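Questions and Answers on the Proposed Voltatton Campus Fee

Todorova College wants to charge students a new fee to help pay for its Voltatton campus. The trustees vote in May. We are a group of students and former students who have read the proposal and the budget papers behind it, and we are not convinced.

What is the college asking for?

A campus fee of $300 per student per semester, for 6 years. It would be charged to everyone enrolled for credit, including part-time students and people who never set foot in Voltatton. The proposal calls it an "access fee." We could not find a sentence explaining what it gives anyone access to.

Isn't this because the state cut funding?

That is the usual answer, and it is partly fair. State support has not kept up with costs. But the Voltatton lease was signed before the last state budget passed, and the college knew then that it had no steady money to run the building. Blaming the legislature for a bill the college chose to take on is a stretch.

What will the money pay for?

Rent, utilities, equipment, and "program development." The first two are easy to check. The third is a list with no prices next to most of the items. The fourth has no list at all. We asked for one in writing and were sent the brochure again.

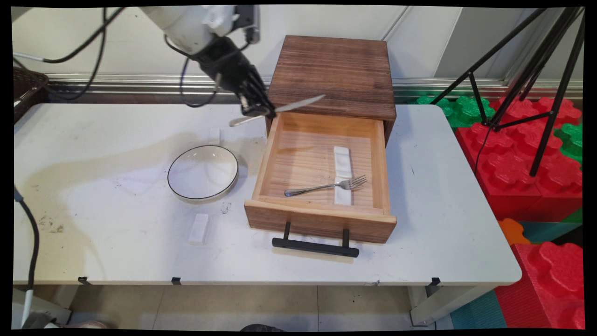 A robotic hand holding a table knife over an open drawer.

Will financial aid cover the fee?

The college says aid "may be applied" to it. Read that carefully. A student whose grants already go entirely to tuition has nothing left to apply. The proposal sets aside a hardship fund that would give out awards of $100, so even a student who gets one still owes $200 that semester. There is no promise that everyone who qualifies will get an award.

Can I opt out if I only take classes online?

No. An earlier draft let online students out, and that line was removed. When we asked why, we were told that online students benefit from "the strength of the whole institution." Maybe they do — but you could justify any fee on earth that way.

What is Skutenier, and why does it keep coming up?

Skutenier is the consulting firm that wrote the enrollment forecast. The whole plan leans on that forecast, which has Voltatton filling up within 2 years of opening. Enrollment at the main campus has been slipping for longer than that. The report does not say where the new students are supposed to come from, apart from a paragraph on "regional demand" that has no source attached.

Didn't Prastik do something similar, and didn't it work?

Prastik Community College opened a second site and it is still open, so supporters like to bring it up. They leave out that Prastik owns its building and pays no rent. It also started with night classes in borrowed rooms before it spent much. Todorova is doing it in the opposite order. 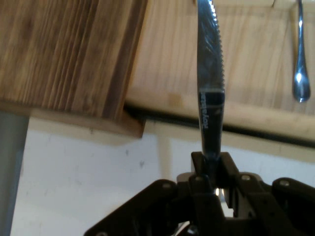 Does the fee end after 6 years?

On paper, yes. The proposal also says the trustees may "review and continue" it by a simple vote. A technology fee on your current bill was supposed to be temporary too. Go look at your statement.

Are you against the Voltatton campus?

Some of us are, some of us aren't. Several people in our group live closer to Voltatton and would be glad to skip the drive. What we object to is asking students to pay for it before anyone has shown a full budget, or said what happens if the forecast is wrong.

What would change your minds?

A priced equipment list, a real exemption for students on full need-based aid, and an end date that can't be moved without a student vote. We have sent all of this to the finance office. The reply thanked us for our engagement.

How do I comment before the vote?

Written comments go to the board secretary and have to arrive by 5 p.m. the day before the May meeting. Put your enrollment status in the first line — comments without it were left out of the packet last time. You can also sign up to speak at the door.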